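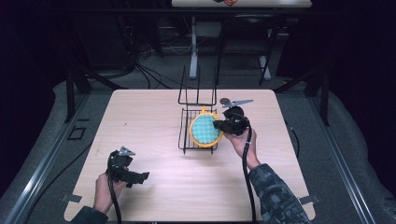
Can the machines do the washing-up yet?

Quite a few of you wrote in after the September issue to ask whether we had given up on the robots, and the answer is no, we have only been slow. Nermin Gündoğdu has been over at Ritovel on and off all autumn, and I finally got her to sit down with a pot of tea on Mon 9 December and tell me how it is all going. What follows is her news with my questions taken out, mostly, and a few of my own opinions left in (you know me by now).

The short version is that the dishes are further along than I expected and the tidying-up afterwards is nowhere near. Ritovel has split the kitchen work into small chores, 21 of them at present, and each one is a job you or I would do without noticing. Put a cup on the rack. Take the cup off the rack. Pick up the sponge, put the sponge back. Wipe the bit of worktop nearest the sink. People do each chore over and over with a gripper in each hand, so that what gets recorded is the work as a gripper would have to do it, and the machine learns from that. They have 3,242 recordings so far, and Nermin says she must have done a good share of them herself, judging by her wrists!

I had a go in the afternoon and I was dreadful. You think you know how to lift a sponge off a dish rack, and then somebody takes your fingers away and gives you a pair of jaws, and suddenly you are thinking very hard about which side to come in from. Squeeze from the side and you have a good hold but the rack's upright can be in your way. Come down from the top and there is less to grab. Muammer Öztürkmen, who looks after the arms, was very kind about it and told me that my bad tries were useful too, although I noticed he didn't ask for any more of them.

So how does the robot do when it is left to get on with it? On the sponge, with the rack standing where it usually stands, it managed 63 tries in a row last month before somebody moved the rack a hand's width and it went back to dithering. Plates are fair. Cups are fair if the handle is facing the right way. Cutlery is hopeless, and wet cutlery is worse, and I'm told we are not to mention the cheese grater. It is also terribly slow. Nermin timed one sitting of five plates and had finished her sandwich and half of mine by the end of it.

For comparison, some of you will remember our visit to Clitow, where the same sort of arm packs boxes on the shop floor all day and hardly puts a foot wrong. I asked Muammer why that should be so much easier than a kitchen, and he said that in the packing room the boxes come down the same line the same way up, whereas in his own kitchen he can't find the sponge himself half the time. I thought that was fair enough. My mother-in-law's kitchen would finish any robot off in a morning.

The next step is to try the whole thing in a real flat, and the Toprak family in Ustwood have offered theirs for a fortnight in the new year, children, cat and all. I do admire them. Ritovel will bring its own rack and sponge to begin with and then switch over to whatever the family has in the cupboard, which Nermin thinks will be the real test.

If you would like to come along and try the grippers for yourself, do drop me a line at the usual address and say which afternoons suit you. Wear something with sleeves you can push up, and don't worry about being clumsy, as I have already set the bar very low indeed. I'll report back on the Topraks in the spring issue.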